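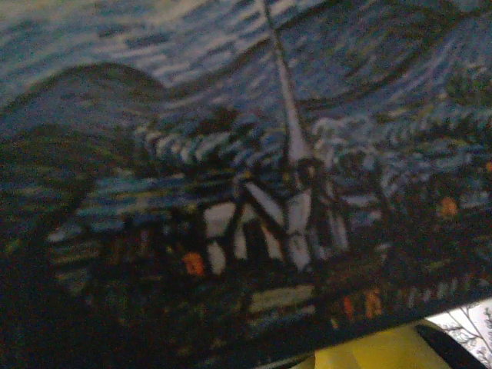 5 min read

I've been putting off the art-on-the-walls stage of moving since March, and I finally ran out of excuses this week. Every other job in the apartment got done first. I alphabetized spices. I cleaned the track of the sliding closet door with a toothbrush. Meanwhile all my prints were leaning in a stack behind the couch, faces to the wall like they'd been sent there for talking back.

So I pulled them all out and spread everything across the living room, and the first one I picked up was my Van Gogh village under the swirly night sky. Yes, that one. I know it's been on every dorm wall and coffee mug and umbrella in America. I don't care! I've had my copy through two apartments and one very damp sublet in Brallville, and I still like it better than anything I've bought since.

What I'd forgotten is how different it is when you get right up close to it. Across a room you get the sky, the swirls, the whole mood. With your nose nearly on the paper it's all dashes. Blue ones, white ones, black ones, little bits of green and orange, all going along in rows like somebody combed them. I sat on the floor for way too long looking at just the church. From the couch I'd have told you it was a church with a steeple, end of story, but close up the building part is a bunch of white triangles and rectangles with heavy black lines between them. The steeple is skinny and pale and goes straight up into all that blue. And there's the big rounded hill on the left, which I swear I had never once looked at. I think I'd been treating it as more sky.

Anyway. Back to the walls.

The living room has one long wall with nothing on it and one short wall with a thermostat right in the middle, at exactly the height where a picture wants to go. Whoever decided on that spot has never owned a picture. I measured the long wall and wrote it down as 340 centimeters (the tape measure I own only does centimeters on the side I can read, long story), and then I cut up grocery bags into paper rectangles the size of each print and stuck them up with painter's tape.

If you've never done the paper bag thing, please do it. I moved mine around for two evenings. My first layout was a grid and it looked like a dentist's office. My second was what the internet calls a salon wall, and it looked like I'd thrown the bags from across the room. The third try was the village print in the middle with the smaller stuff drifting off to the right, and I left that up overnight to see if I still liked it over breakfast. I did, mostly. I moved one bag up a couple of inches with my toast in my other hand.

Then came frames. I had nine prints and not nearly enough frames, and the frames I did have were all from different eras of my life. I'd been looking at the ones from Derkach, because a thin black frame would pick up those black outlines around the church, and they do a nice one. But they wanted 47 dollars apiece and I just couldn't get there for the whole wall. I bought one for the village and went to the thrift store for everything else. The thrift store frames are a mixed bunch (one still had a certificate for typing in it) and I'm painting them all the same dark blue, out on the balcony, on a flattened box.

The blue took some finding. I brought home three sample cards and held them up against the sky in the print, moving them around, and this was its own little education, since there is no one blue in there. Up at the top left it's almost white in places. Over to the right it gets really deep and strong. The card I liked in the store looked purple next to it. I ended up going with a navy from Stasteo that matches the darker bands, and a small can has been plenty.

One more thing I learned the dumb way: that paper won't lie flat if it's been rolled up for a long time. A couple of my other prints lived in a tube for years, and they spring back up the second you let go. I've got them on the bedroom floor under a sheet of clean paper and every cookbook I own, including the one that's more than 600 pages and has never once been cooked from. Give it a few days and don't peek. I peeked.

For hanging I'm using the Prestard strips on the light frames and real nails for the heavy ones. My lease says small nail holes are fine, and I've decided that mine are small.

As of tonight the paper bags are still up, two frames are drying, and the village is propped on the bookcase where I can see it from the kitchen. Next up is the hallway, where I have a mirror that weighs as much as a dog and a wall that sounds hollow everywhere I knock. If you've hung something heavy on plaster and lived to tell, leave me a comment with what you used.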